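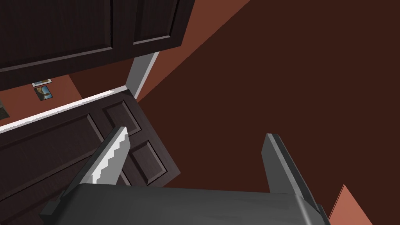
4. Setting up the wrist camera view in the simulator

This section is for members of the Lakatos robotics club who have already installed the Skendetti simulator and can load the house map. If the map does not load, go back to section 3.

You will need a club laptop, a mouse with a wheel, and your team's settings file. The trackpad works, but turning the wrist with it is slow.

4.1 Opening the view

1. Start Skendetti and choose the house map from the list.
2. Wait until the loading bar has gone before touching any keys.
3. Open the View menu and pick Wrist. The picture changes from the room camera to the one on the arm.
4. Check that both gripper fingers are in view and that the tips are level with each other. If only one finger shows, the camera offset in your settings file is wrong. Ask Katalin Pap for a clean copy.
5. Save the view under your team name.

Note: The wrist camera turns with the wrist. When the wrist is rolled, door frames and walls run across the screen at a slant. Do not try to correct this in the View menu. Roll the wrist back to zero if you want the room upright.

4.2 Checking the gripper

1. Press G to open the fingers fully.
2. Press G again to close them. They should meet in the middle without jumping.
3. Open them once more and leave them open before you drive anywhere.
4. Set the closing speed to 25. Teams may change this later, but all first runs are done at 25.

Caution: Do not close the gripper while the arm is pressed against a door or a wall. The simulator will push the arm through the surface and the run has to be restarted.

4.3 Approaching a door

1. Stop the base 2 metres from the door.
2. Switch to the room camera and line up with the door frame.
3. Switch back to Wrist and raise the arm until the door is between you and the next room.
4. Move forward in short taps. Holding the key down makes the base overshoot.
5. Stop when the panels on the door are easy to make out past the fingertips.

Note: Shadows can have stepped, jagged edges, on the gripper as well as on the trim. This comes from the low shadow setting on the club laptops and has no effect on scoring. Leave the setting as it is, or the Ruseck machines will slow down badly.

4.4 Saving your run

1. Press Stop, then Save Log.
2. Name the file with your team name and the run number.
3. Copy it to the shared folder. Nabila Zaki checks the folder before each club session, and logs left on the laptop are not marked.

Changes to this section: the door approach was rewritten by Dénes Bakos on 20/11/2021. The keys for the older Traltenier arm have been moved to the back of the guide.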